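**Damport Sorting Table Kit** - a practice set for school robotics clubs

Revised Jan 4, 2019

The Sorting Table Kit grew out of the fall pick-and-place challenge at the Sivthorpe student robotics club, and we love how far teams have taken it! It gives a club everything that goes on the table for a pick-and-place task. You bring the robot, the code and a clear tabletop.

The job sounds easy. Find the produce, pick it up, set it down in the tray. Then a team tries it with a round piece and a long one in the same run, and the good arguments begin - do you grab across the long one or from the ends? Where should the arm go first? Our November group spent 11 club meetings on those two questions and still wanted more.

## What students work with

The tray is a thick cream piece with a wide flat rim, a shallow basin and a rounded rail along each short side. Beginners can aim for the basin and ignore the rails. Older teams like to use the rails for the moving-the-tray bonus, which is a much harder task and a lot of fun to watch.

Produce goes anywhere on the open table. For a first session we suggest one small orange fruit and one long yellow one, set well apart, with the tray off to one side. The two colors are easy to tell apart on a white top, so students can get a simple color check going on day one and worry about shape later.
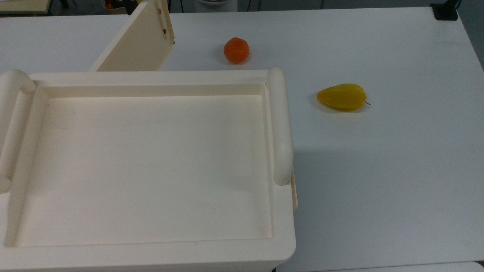

## Kit details

- Part number: 436
- Task cards: 68, sorted from first run to finals level
- Recommended team size: two to four students
- Score sheets: one pad, enough for a full season
- Level: middle school and up

The task cards were written with the Prester after-school class, whose students tested every one. Some cards have small notes in the margin about what tripped them up. Read those! They're the best part.

## Using it with Baxter rules

Clubs in the Baxter league can run the kit as is. Set the timer to 10 minutes per team and draw one card at random. Shadows from the tray can upset a camera that was tuned in a different room, so leave time for a test run before scoring starts.

Extra score pads and replacement cards can be ordered on their own.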